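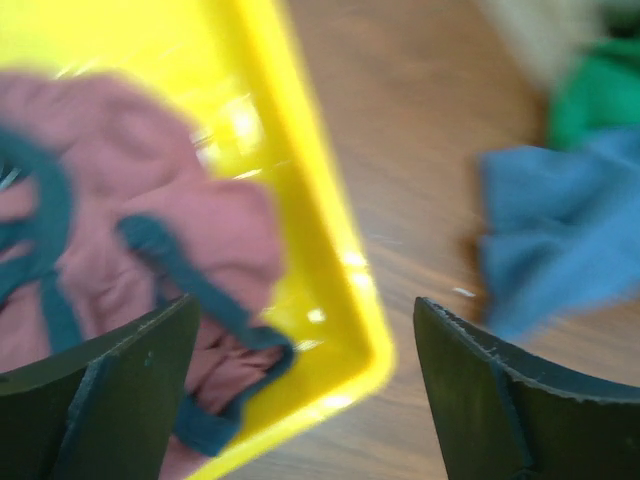 Two Arms and a Rack of Tank Tops

Reading time: 2 minutes

Karine Chan started with one arm. It could pick up a sock and drop it, and that kept her happy until October, when Meriem Hamdy brought a second arm to the Salis workshop and bolted it to the same table.

The pair call the project Arano. They want it to take small clothes out of a tray and put them on hangers. Cloth is hard for a machine because it never lies the same way twice.

"A block is a block," Chan says. "A shirt is a new shape every time you let go of it."

The build has cost them $2,330 so far, most of it for motors. The first set of gripper fingers took 9 tries to print. Each arm has a small camera near the gripper, and Hamdy says the shine off the yellow tray bothered the software more than the wrinkles did.
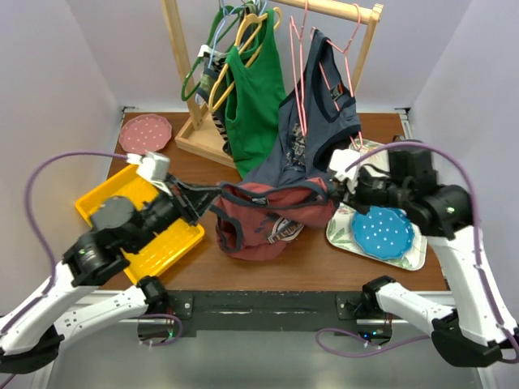
Both grippers on the red tank top, with the rack behind.

They steer the arms by hand and record every run. The count stood at 907 when I visited. A good run takes 35 seconds. Straps are the slow part, and Hamdy would like to try thicker hangers next.

Chan works on it after dinner, usually until 11 p.m. The parts list will go up on the workshop's page once she has fixed the wiring notes.

Comments

Brittany Marchand: What motors are you using? Mine get too hot to touch.

Ngân Lục: Try felt on the hangers. Works for my closet.

Josée Doucette: Will it do fitted sheets?

Related
Zotovora: A Desktop Mill From Scrap
Fixing a Noisy Printer Fan
Shared Shops: What Members Pay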